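Visit to the Pitavar insulation works, February

Su-chen Chow and I spent a morning at the Pitavar plant to look at how wood fiber board is dried and graded before it goes to the merchants. Cledwyn Landeg, the shift engineer, took us round. Start was 7:30 at the gatehouse.

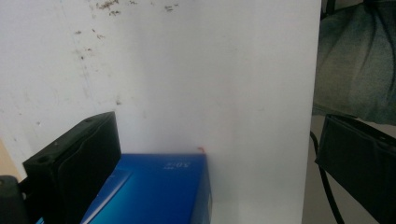
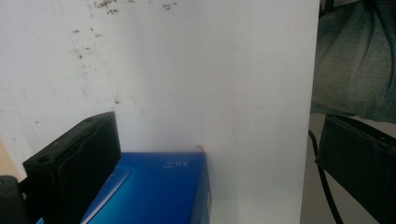
White panel with brown specks toward the upper left, blue box in front.

The line runs in 3 stages: defibration, mat forming, drying. Chips arrive by road and are steamed before refining. The dryer has 13 decks and is fed from a single forming belt, so a stoppage upstream empties it deck by deck. Output on the previous shift was 3,357 boards against a rated 3,960. Landeg put the shortfall down to a bearing change on the refiner.

Moisture is read at the dryer exit and again after trimming. The two readings disagreed on the log sheets we saw – the second was always lower – and Su-chen asked whether the trim saw extraction was pulling air across the edges. No firm answer. Landeg will send the February logs.

Trim waste goes back to the refiner. Dust goes to the boiler. We did not get into the boiler house, as it was down for inspection.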